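In Defense of Packing on the Bed

Every advice page about moving says the same. Clear a table, put the boxes on the floor in a row, write a list, and pack one category at a time. I have moved 7 times, the last time from Endville to Skondton, and I want to say something good about the other method, the one most of us really use. We put an open box on the bed and we throw the small things around it.

The bed is at a kind height. My back is not young, and the floor is a bad place for a person who must bend forty times in an evening. A table is better, but in a rented flat the table is often the first thing to be sold or taken apart. The bed stays until the last morning. It is also soft, and small things don't roll far on a quilt. They sink in a wrinkle and wait for you.

I agree that it doesn't look serious. When I packed my desk in Endville, I had pens next to socks and a lamp on my pillow. My neighbor looked in from the door and asked if there had been a storm. But I could see all of it at once, and this is my main argument. In a drawer you don't know what you own. On a bed you have to look at it.
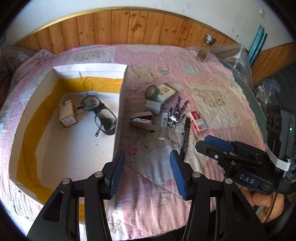

The large box has its own virtue when you leave it open for a long time. People close boxes too early. They are proud of the tape, and then they find the stapler. I prefer to put in two or three things, walk away, drink a tea, and come back with a different opinion. A small box can go inside the large one, glasses can lie next to it, and tomorrow I may take both out again. An open box is still a question, and I like to keep it so until the evening before the truck.

The critics have one good point. You can't sleep on a bed that is covered with office things, so you must finish or move everything at eleven at night, when you are tired. I have done this badly. In December, in the flat in Skondton, I lifted the whole quilt by its corners and put it on the floor with everything inside, and for a week I was missing a key. I don't recommend it.

There is also the matter of money. The moving company Skultari offered to pack my flat for 2,570, and without packing the price was 1,035. For the difference I would get two strangers who wrap every glue stick in paper and write "misc." on the side. They are quick, I am sure. But they would not ask me if I still want the toy from the shelf, and I would pay to carry it to the next city and meet it there with surprise.

My next move will be to Eze, if the papers arrive. I have already decided that the bed goes last into the truck.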